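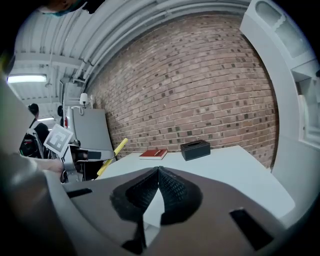 Raíssa Bittencourt wrote:

> The reading table has been against the brick wall since September and I would
> like to settle the layout before we copy it in the second room. My questions:
>
> 1. Does the table need to stand off the wall, and by how much?
> 2. Is it all right to leave the Molière lying flat on the table, or should it
> go back upright on the Udano shelf each evening?
> 3. The Verkis box is heavier than the cardboard ones. Is that a problem if it
> sits beside a book?
> 4. Pens. I know what the house rules say. People still put them down on
> whatever is nearest.
>
> The rest of the room hasn't
> been started.

Replies in order.

1. Yes. Unpainted brick sheds grit, and the mortar lines shed more than the brick faces. What comes off ends up along the back edge of the table, and both the book and the tissue box are sitting close to it. Set the table 2 cm off the wall so that the grit falls to the floor, and keep books forward of the box. A wider gap isn't much use, as small things go down it and nobody can reach them.

If the wall is an outside wall, check it for damp before doing anything else. Hold a sheet of dry blotting paper against it overnight under a flat board and see if the sheet has gone wavy. I did this in the Nogueira room and moved the table to the other side as a result. The dark bricks in that wall were no wetter than the rest – the colour was in the clay.

2. Flat is fine. For a hardcover of ordinary size I would call flat the better position, provided nothing is stacked on it and the whole of the back board is supported. Trouble starts when the book hangs over the table edge or gets used as a base for something else. The shelf is safe too, but the Udano bays are deep and a single volume with no neighbours will lean. A leaning book twists at the joints. If you do shelve it, use a bookend on each side.

Red cloth and red paper covers can both rub off on a white top, more so if the top has been wiped and not dried. I can't tell from a picture what the cover is made of. Rub a white cotton bud on the inside turn-in, dry first and then barely damp. If it picks up any red, put a sheet of plain card under the book.

4. Taking this before 3 because it matters more. There is a pen lying diagonally on the cover in the first picture. A pen rolls, and an uncapped one marks the board where it stops. Asking people not to do it has never worked in any room I have looked after. Give them a shallow tray and put it on the right. Pencils only in the tray if you can manage it. The Fendovov trays we bought have a cork base and don't slide.

The long yellow stick leaning across the left side of the table should go somewhere else as well. Anything propped against a wall will slip sooner or later, and that side is where the book is.
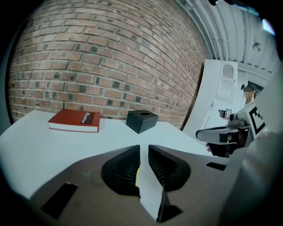 Raíssa also asked, in a separate note, whether the label on the cover should come off, given that the title can be had from the catalogue (item 3192).

Leave it on. The black label with "Molière" in white can be read without picking the book up, and that saves handling. Peeling is the worst option, as it will likely take some of the cover surface with it. If a corner lifts, put a small amount of wheat starch paste under it on a fine brush, then silicone paper, then a light weight until dry. Don't use the glue stick from the desk drawer.

3. The weight of the box is in its favour. A light cardboard box travels when someone pulls a tissue one-handed, and then it gets shoved back against the book. Two things to check:

– The underside. If it has bare corners or staples, stick felt to the whole base. Separate pads collect grit around the edges.

– The distance. Leave 14 cm between the box and the book, enough to open the front board without touching the box.

Black is a sensible colour on a white table, as people see it and don't knock it.

For the second room I would copy the table and the box, add the tray, and wait on the wall until the blotting test is done. I can send 2 sheets of blotter with the next parcel if you have none.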